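Wrist camera picture smears whenever the arm moves, two-arm cloth folding build
Posted by kerr712 on Nov 7, 2023

I have two arms on an aluminum rail in my spare room and I'm trying to get them to hang a checkered cloth on a small drying rack. The wrist camera is useless during moves. Anything on the left side turns to streaks.

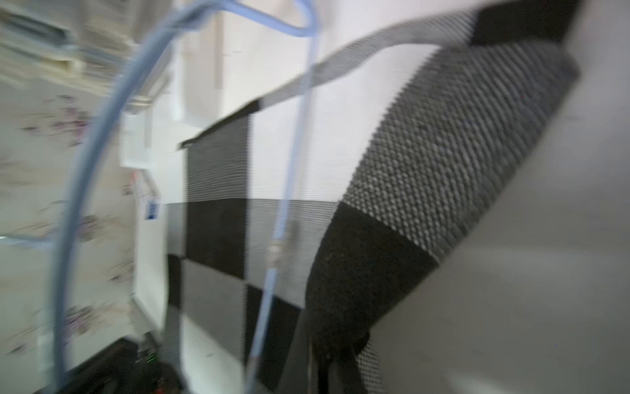

Wrist view, arm moving. Blue tube in front of the cloth.

I already slowed the joints to 22 percent. Do I need a better camera, or is it a settings thing?

Urham
Settings first. Turn off auto exposure and set it by hand to 10 ms or less. The picture will go dark, so add a lamp. Cheap modules hold the shutter open

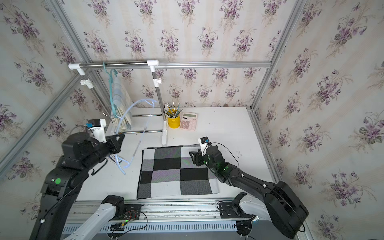 as long as the frame rate lets them, and slowing the arm only helps a little. I run the same kind of setup in the Brundelton shared shop and did this in March.

Dradmont
get a better camera

Murdo Crichton
Urham is right about exposure. I would also check the camera mount and the cable.

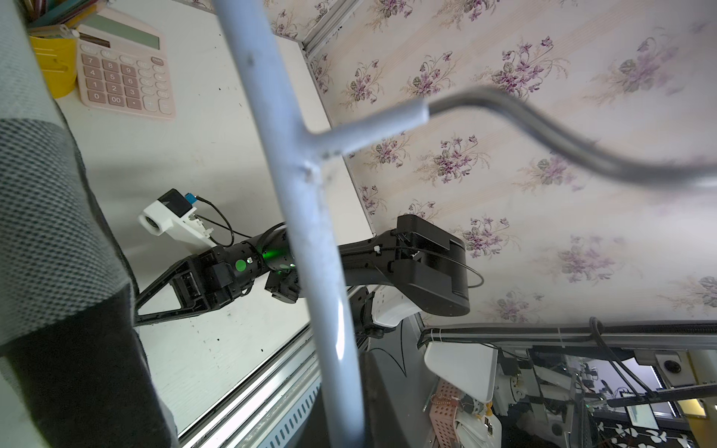 Printed brackets flex more than people expect. Push on yours with a finger while watching the live view. The thin black cable on yours loops down from the module toward the arm, and a loop like that can tug at the camera when the wrist turns. Tie it down close to the bracket and leave the slack farther back, by the elbow.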